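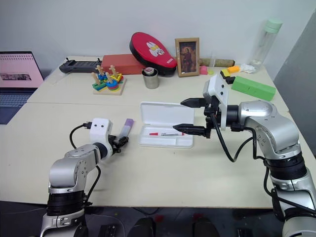

They told us it would take the dull part away, and I said fine, but the dull part is what I'm paid for. The remark came from a packer at Ruppert, a few minutes into a tea break at the firm's site in Wiltau, and the three people sitting with her laughed in the way people do when they have heard a line before and still agree with it.

Ruppert packs classroom and laboratory sets: tubes, pens, trays, small cases with hinged lids. It employs 36 people in Wiltau and has done the job by hand for as long as anyone at the tea break could remember. In March it began trying out a pair of robot arms, sold under the name Jonel, which are meant to pick up an item, put it where it belongs and move on to the next. A red-capped marker goes in a white case. A tube with a purple cap is held upright. Do that well, all day, and you have replaced a good deal of what happens in the long room on the ground floor.

The company doesn't use the word "replaced". Its notice to staff, pinned up beside the clocking-in machine, speaks of "support at the table". I read it twice and could not find a sentence in it that says who is being supported. The managers I spoke to were friendly and quite open about the cost, less open about the sums that are supposed to justify it. When I asked what would count as failure, I was told that the trial was about learning. Most trials are, until the invoice arrives.

What the job was

Packing looks simple from the doorway. Stand next to someone who does it for a living and it looks less so. The packers at Wiltau notice a cap that hasn't clicked home by the feel of it. They turn a pen so the print faces up, which is in no instruction I was shown but which customers complain about if it isn't done. They put aside a case with a stiff hinge without breaking off their conversation. In a good week the room sends out 3,446 sets, and the faulty ones that come back are mostly traced to the suppliers.

None of this appears in the seller's leaflet. The leaflet talks about reach, lifting weight and hours of running. It gives the impression that the item is always lying there waiting, the right way round, and that picking it up is the whole of the task.

A pen on a flat table is, I'm told, a fairly kind test. It has a plain shape and it doesn't squash. Even so, the arms have their bad spells. One packer described an afternoon on which the same marker was approached, missed and approached again while she stood by with her hands in her overall pockets, under orders to leave it alone. She could have packed a shelf of them in the time. Staff have learned to say little about such afternoons, having found that a complaint is written down as "feedback" and then answered with a software update.

The new job

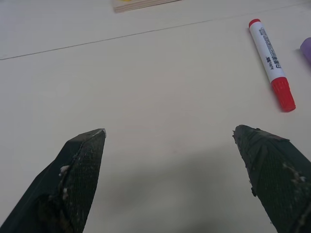 Room to work: the gripper's fingers and a whiteboard marker on the table at Wiltau.

Four of the packers have been moved to what the firm calls the teaching table. Their work is to lay things out, watch, clear up, and lay things out again. They also steer the arms by hand for part of the day so that the machine has something to copy. They were given a short course and a new job title. They weren't given a new rate of pay.

This is the piece of the arrangement I find hardest to swallow. The knowledge going into the arms is theirs. How far to open the fingers before coming down over a barrel, when to stop pushing, how to come at a case from the side so the lid stays up: somebody in Wiltau knew all that already, and it is being handed over a movement at a time on an ordinary hourly wage. Should the arms ever get good at it, the skill will belong to the people who sell them.

Ask the four themselves and you get a more mixed answer. One likes it. Her shoulders have stopped hurting, she gets to sit, and she has found she is good at steering, better than the engineer who came to show them how. Another misses the speed of the old work and says the day drags. A third wouldn't be drawn, except to say that he had looked up what happened at Grudutitz.

Grudutitz is Ruppert's smaller site, two valleys over, and its name comes up a lot in the canteen. A labelling machine went in there some years ago with the same sort of notice on the wall. Nobody was sacked. People who left were simply not replaced, and the ones who stayed ended up walking between machines, clearing jams. The firm counts it as a success with no job losses, and on paper that is correct. A woman who worked there at the time told me she used to know everyone on her shift and by the end ate her sandwiches alone.

What the managers say

The case for the arms isn't a foolish one. Ruppert finds it hard to hire. The work is repetitive and wears out wrists. One large customer wants an extra 300 sets a week from the autumn, and the late shift needed to make them has been advertised without much luck. A manager put it to me that a machine which does a poor job at nine in the evening is still better than an empty chair.

Perhaps so. But nine in the evening is when there is least help on hand if something jams, and when I asked who would be standing by, the reply was that this would be looked at. The late shift may well end up being one person, a row of tables and a phone number. I would want to see that job advertised, with the wage on it, before I called it progress.

I'd also want the figures from the trial shown to the staff as well as to the board. So far they have seen a short film of a pen going into a case. They noticed that it had been speeded up.

The trial has been extended once already. When I left, in mid-afternoon, the hand packers were taping up the last cartons for the four o'clock van, and a new delivery of markers was waiting by the door to be unpacked.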